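Adhésion mucosale

L'adhésion mucosale, ou mucoadhésion, désigne la capacité d'un matériau à rester fixé pendant un certain temps sur une muqueuse, c'est-à-dire sur le tissu humide qui tapisse la bouche, le nez, l'œil, l'intestin ou le vagin. En pharmacie galénique, elle est utilisée pour prolonger le contact entre un médicament et son site d'absorption. Les formes concernées sont des comprimés, des films, des gels, des pommades et des suspensions de particules.

Principe

Les muqueuses sont recouvertes d'un gel, le mucus, composé en grande partie d'eau et de glycoprotéines appelées mucines. Un polymère mucoadhésif placé à leur contact absorbe de l'eau, gonfle et s'étale. Ses chaînes pénètrent ensuite dans le réseau des mucines, où elles sont retenues par des liaisons hydrogène, des interactions électrostatiques ou, pour certains polymères modifiés, des ponts disulfure.

On distingue habituellement une phase de contact et une phase de consolidation. La première dépend surtout de la mouillabilité du polymère et de la pression appliquée lors de la pose. La seconde dépend de la mobilité des chaînes. Un gonflement excessif affaiblit l'ensemble : le polymère forme alors un mucilage glissant qui se détache.

Plusieurs théories ont été proposées (adsorption, diffusion, mouillage, électronique, rupture). Aucune ne rend compte à elle seule de toutes les observations.

Polymères employés

Les polymères anioniques, tels que l'acide polyacrylique réticulé et la carboxyméthylcellulose sodique, ont été parmi les premiers étudiés. Le chitosane, polymère cationique tiré de la chitine, se lie aux charges négatives des mucines. Les polymères thiolés, ou thiomères, portent des groupements soufrés capables de réagir avec les cystéines du mucus. L'alginate de sodium, la gomme xanthane et l'hydroxypropylméthylcellulose servent souvent d'excipients associés.

Voie buccale

La muqueuse de la joue est vascularisée et relativement accessible. Un principe actif absorbé à cet endroit rejoint la circulation générale sans subir le premier passage hépatique. La salive, la parole et la mastication limitent toutefois la durée de rétention. Il est d'usage de recommander au patient d'éviter de manger tant que le film ou le comprimé est en place.
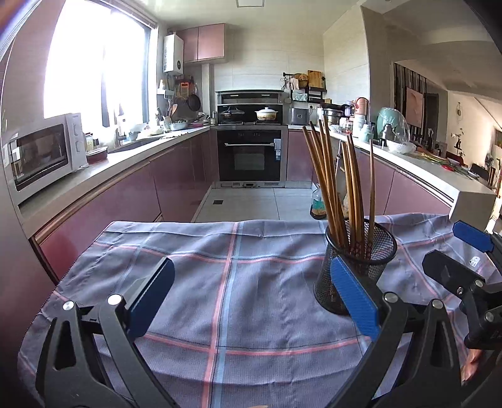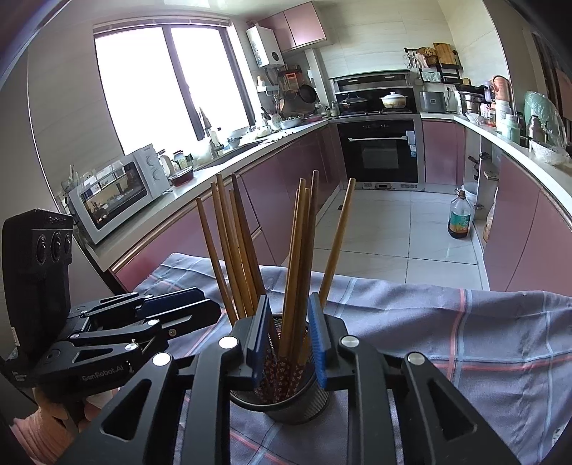 Voies nasale et oculaire

Dans le nez, la clairance mucociliaire entraîne les particules vers la gorge en quelques dizaines de minutes. Les gels et poudres mucoadhésifs ralentissent cette élimination. Dans l'œil, le clignement et le renouvellement des larmes évacuent très vite un collyre ordinaire, et l'ajout d'un polymère en augmente le temps de séjour. Une viscosité trop élevée peut en revanche troubler la vision.

Méthodes de mesure

La méthode la plus répandue est l'essai de traction. Un échantillon est appliqué sur une muqueuse animale excisée, puis retiré à vitesse constante ; on relève la force maximale de détachement et le travail d'adhésion. D'autres essais mesurent la rétention sous un flux de salive artificielle, ou la variation de viscosité d'un mélange de polymère et de mucine.

Les résultats varient avec l'origine du tissu, son hydratation et le temps de contact, et les comparaisons entre laboratoires restent difficiles. Malathi Menon et Gisela Hellwig ont décrit un protocole, dit méthode Sorkley, dans lequel le tissu est remplacé par un hydrogel de mucine. Sur une série de 349 échantillons, 200 ont été testés en parallèle sur muqueuse porcine. Le classement des polymères était le même dans les deux cas, mais les forces mesurées sur hydrogel étaient plus faibles. Aravind Raju a par la suite critiqué le choix d'une seule température d'essai.

Tolérance et limites

Les effets indésirables locaux comprennent l'irritation, la sensation de corps étranger et l'altération du goût. Le renouvellement naturel du mucus fixe une limite à la durée d'adhésion, quelle que soit la force de la liaison. La quantité de principe actif est elle aussi restreinte par la surface disponible, ce qui réserve la voie buccale aux molécules actives à faible dose.

Voir aussi

Biodisponibilité
Chitosane
Effet de premier passage
Forme galénique
Mucine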